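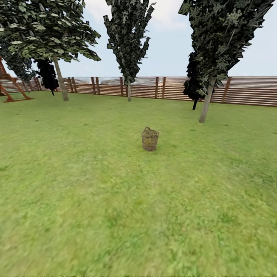

When does the garden club's plot fee go up? From the start of next season, to 14 dollars, if members pass it at the spring meeting.

Pellgate Community Garden – minutes of the winter meeting, 2018-12-05

In the chair: Wendy Lockwood. Notes: Chie Imai. 11 members present, three sent regrets.

October minutes – read, one fix (the Bellamy Street gate is the EAST gate, not west). Approved.

Money. Balance is nearly 2000 after the water bill. Seed sale did better than last year. Still owed for two plots, Wendy will call. Fee increase talked over at length. Some want it kept where it is and a second plant sale instead. Show of hands in favor of putting it to the full membership. Wording to go out with the newsletter.

Water. Spigot by the lower beds drips again. Shut off at the main for winter, hoses drained and hung up. Dralthorpe quoted for a new line to the upper beds – too high, get a second quote. Chie to ask the county if we need a permit. Rain barrels: leave upside down til March please.

Compost. Bin two is full of somebody's tomato cages. Take them home. No more bread or cooked food, we had rats in the fall. Turning rota has gaps in January and Febuary, sheet is on the shed door.

Plots. Waiting list stands at 40 names. Long talk about half plots. For: more people get in. Against: paths get narrower, more squabbling over edges. No vote. Wendy to draw up a plan showing how the north row would look split in two.

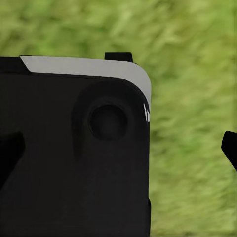
Black housing with a pale gray band along the top.

Seed order. Ato beans again, everybody liked them. Skip the yellow squash. Garlic is in. Anyone wanting onion sets tell Chie before the holidays, money up front this time.

Shed. Lock sticks. New key costs four dollars, see Wendy. Two rakes missing, also the good loppers – check your garage.

Any other business. Question about dogs on the paths: leash rule stands. Someone asked for a bench near the herb bed, no objection, no money either. Potluck date left open, kitchen not confirmed yet.

Closed at ten past eight. Next meeting after the thaw, date by email.

C. Imai

3 comments
11 shares

Recent items
Minutes of the October meeting
Turning rota, January to March
Waiting list rules
Pruning the Bellamy Street pears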